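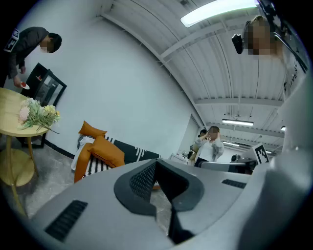 Print this article | E-mail this article

Renting the gripper by the week

6/17/24

Siebe Declercq keeps the return shelf next to his desk so he can see what comes back. Arkomis, where he handles the rental program, lends out hand-held grippers to people who want to record household tasks for robot training but don't want to buy the equipment. The kit is sold as well, under the name Brurix, but most of the people who call him are after a short rental.

"They have a task in mind and they have a room," he said. "What they don't have is a robot, and for this part of the work they don't need one. You hold the gripper, you do the job with your own arm, and the camera on the tool records it."

A Brurix rental kit has two grippers, two chargers, a set of printed markers, a case and a laminated card with the start-up steps. The weekly rate is $900, with a deposit on top. Customers can keep the kit for up to three months before Arkomis asks for it back to be checked.

I asked what people get wrong in the first week. He answered before I had finished the question.

"The markers. They put them flat on a table and then set a bag on top of them. Or they tape one to a door, and somebody opens the door. We tell people to walk the room first with the tool in hand and look at the preview. If you lose the marker every time you turn to the left, move the marker."

The second problem is lighting. Declercq doesn't ask for anything special, but he does ask customers to leave the lights alone once a session has started. He had one set of recordings in May where half the runs were made with the blinds up and half with them down, and the customer wanted to know why the tracking numbers didn't match.

The tasks themselves are mostly small. Customers fold towels, sort toys, arrange flowers, set out cups or put things back on a shelf. A typical order is for 200 good runs of one task, and Declercq advises people to plan for more than that, as some will be thrown out. Drops are kept if the customer wants them. Runs where the person's other hand reaches in to help are usually not.

"That's a habit you have to break," he said. "Your free hand wants to help. We say put it in your pocket."

Weight came up several times. Each gripper weighs 600 grams without the strap. That's fine for a few minutes, Declercq said, and after an hour you feel it in the wrist. The current handle is thicker than the old one and the trigger has a lighter pull. People with small hands have told him the thicker handle is worse for them, and he agrees. A narrow handle is on the list for the next version. He wouldn't give a date.

The wide lens also takes getting used to. It shows a lot of the room along with the task, including anyone standing in it. Arkomis runs face blurring on the files before they go back to the customer, and this is included in the price. Customers still have to tell the people in the building what is being recorded. There is a one-page consent form in the case. Declercq said he will not process files from a customer who hasn't returned it.

"We've held up orders over that. They were annoyed, and then they sent the forms."

Files are uploaded from a laptop at the end of the day. The battery lasts long enough for a morning, and the spare charger is there so one gripper can charge while the other is in use. Two people can also record at the same time, each with a tool, though the setup takes longer and Declercq recommends it only after a few days of single work.

The software is the part he is least happy with. It was bought in from a smaller firm, Mellomari, and the naming of sessions is still clumsy. If you forget to type a task name, the session is saved with a string of digits and you have to open it to find out what it is. One customer came back with 22 sessions like that. Declercq sorted them by hand and didn't charge for it, but he said he wouldn't do it again.

Arkomis has one direct competitor for rentals, Wubshet, which has a cheaper weekly rate and charges separately for processing. Declercq was willing to say that for a very short project the other offer may come out lower.

"If you want three days and you have your own people to clean up the files, go there. I tell callers that. If you want someone to pick up the phone when the tracking goes bad - that's what we charge for."

While we talked, a case came in from a courier. He opened it, checked both triggers and counted the markers. One was missing. He wrote that down on the return slip and put the grippers on charge.

Print this article | E-mail this article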